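Equipment Support Board > Hand-held units > Maintenance and set-up
Thread: Jaw alignment and finger pad replacement, Stunen hand-held gripper

stunen_user_97
Posted in April, 09:40

Good morning. Our department operates one Stunen hand-held gripper with the standard ridged finger pads. After the last pad change the two fingers no longer meet evenly. The left finger closes slightly ahead of the right, and the teeth do not sit opposite one another.

The Maes service sheet recommends a full strip-down of both jaws every 400 hours of use. Our unit has reached 300. I should be grateful for advice on whether the strip-down ought to be brought forward, or whether the pads can be corrected with the jaws in place.

h.flollach
Posted 10:15

Please confirm which pads were fitted. The older pads have a shallower seat, and mixing one old and one new pad produces the fault you describe. The part number is moulded on the inner side, near the root of the finger. The current type ends in 836.

stunen_user_97
Posted 10:52

Thank you. Both pads end in 836 and came from the same packet.

bench4
Posted 11:30

In that case I would carry out the strip-down now. The service interval is a maximum. Uneven closing places extra load on the linkage, and continued use is not advisable. Remove both jaws, clean the slides, refit and calibrate again from the beginning.

Toshiko Ichikawa
Posted 13:05

I must respectfully disagree with the previous reply. A full strip-down disturbs the marker plates, and once these have been moved the whole calibration must be repeated. On our own units the cause has nearly always been the order in which the screws were tightened. Our procedure is as follows.

Switch off the unit and remove the battery.
Loosen the body screws on both sides by half a turn. Do not remove them.
Close the jaws by hand until the pads touch along their full length.
Tighten the screws nearest the finger first, then work back towards the grip, changing sides after each screw.
Open and close the jaws ten times and check the pads again.

The marker plates should not be touched at any stage.

bench4
Posted 13:48

The procedure is sound for a new unit. At 300 hours there will be dust in the slides, and tightening the screws over dust merely hides the fault. Our workshop at Florkinari adopted the shorter method for a time and later withdrew it.

Toshiko Ichikawa
Posted 14:20

I accept the point concerning dust. It may be cleared with a dry brush while the screws are loose, and I should have included that step. I do not accept that the jaws need to come off.

I would add a recommendation on the final check. Many users test the jaws on a foam block, which gives way and conceals a small error. A pair of upright door handles is a better test. Hold the unit level, open the jaws, and bring them up to the handles slowly.

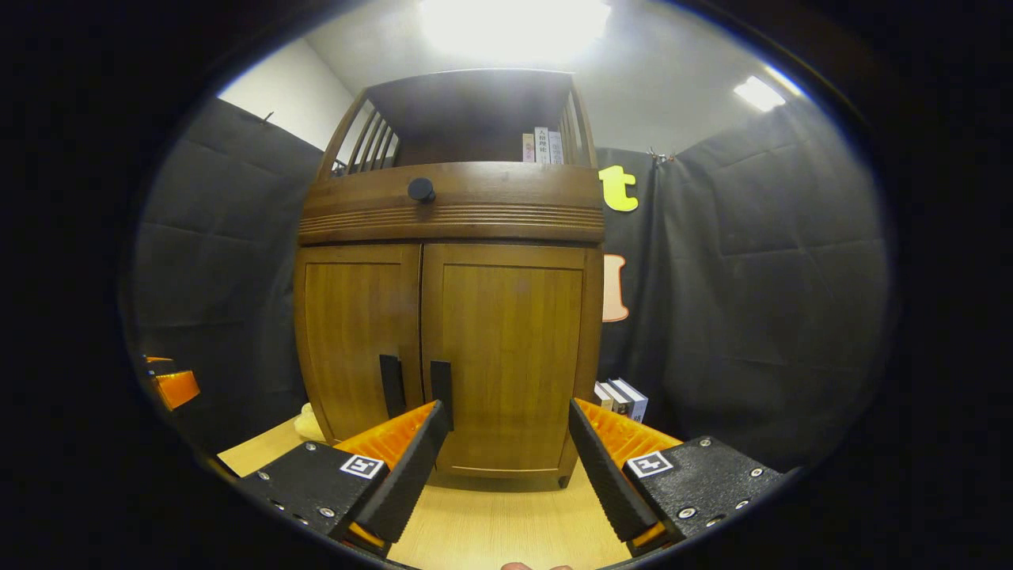

Both fingers should reach their handle at the same moment. If one arrives early, return to the second step and repeat the adjustment on that side only. The check should be made three times, with the unit set down between attempts, as the operator's wrist tends to correct for the fault without intending to.

h.flollach
Posted 14:41

May I ask what torque setting is used for the body screws? The Maes sheet gives a figure for the metal bodies only.

Toshiko Ichikawa
Posted 15:02

We do not use a torque driver on these. Hand-tight with the short key is sufficient. The long key should be kept away from the bench, as it strips the threads very easily.

stunen_user_97
Posted 16:35

I have followed the shorter procedure, including the dry brush. A fair amount of dust came out of the left slide. The pads now meet along their full length, although the left finger is still very slightly early on one attempt in three. I shall repeat the adjustment on that side tomorrow morning.

bench4
Posted 16:50

My recommendation is unchanged. Should the fault remain after the second adjustment, please remove the left jaw and inspect the slide for wear before the unit goes back into use.

stunen_user_97
Posted 17:10

Agreed. The unit has been labelled out of service until then.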